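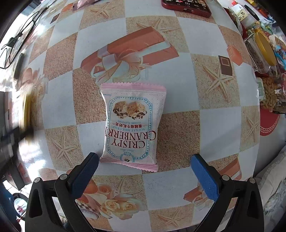 La segunda vida de un catálogo de poesía

La editorial Herkeck trabaja con tiradas de 200 ejemplares. El formato es constante: pliego cosido, cubierta sin solapas, sin prólogo. Su directora, Hanne Holst, fijó estas condiciones al fundar el sello y no las ha modificado, ni siquiera cuando Seltari, el segundo libro de Aino Nurmi, se agotó antes de llegar a las librerías.

Seltari es un poema único, dividido en 20 secciones de extensión desigual. Nurmi emplea un verso largo, de cesura marcada, que se interrumpe con listas de topónimos y anotaciones meteorológicas. La puntuación desaparece a partir de la sección central y vuelve en las últimas páginas, reducida al punto y coma.

La traducción al español es de Merja Niskanen, que optó por conservar la sintaxis nominal del original. El resultado es áspero en algunos pasajes. Las secciones breves, en cambio, ganan con el procedimiento: la ausencia de verbo conjugado obliga a leer cada sustantivo como una acción pendiente.
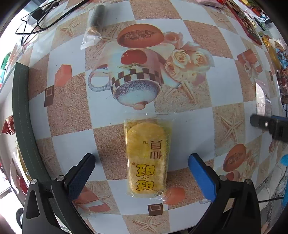
Lecturas y reedición

El ciclo de lecturas Grirkach dedicó su sesión de noviembre al libro. Impi Nurmi leyó el original y Niskanen la versión española, por secciones alternas y sin comentarios intermedios. El turno de preguntas se centró en la métrica, en particular en el tratamiento de las sílabas largas, que el español no puede reproducir por cantidad y que la traductora resuelve con acentos contiguos.

La reedición sale el miércoles, 19 de enero de 2022. Incorpora dos cambios: se restituye una estrofa omitida por error en la sección inicial y se añade una nota textual de Merja Halonen, responsable de cotejar los manuscritos depositados en el archivo Jääskeläinen. Según esa nota, los borradores suman más de 2.000 versos, de los cuales la autora descartó la mayor parte. Herkeck no prevé publicarlos.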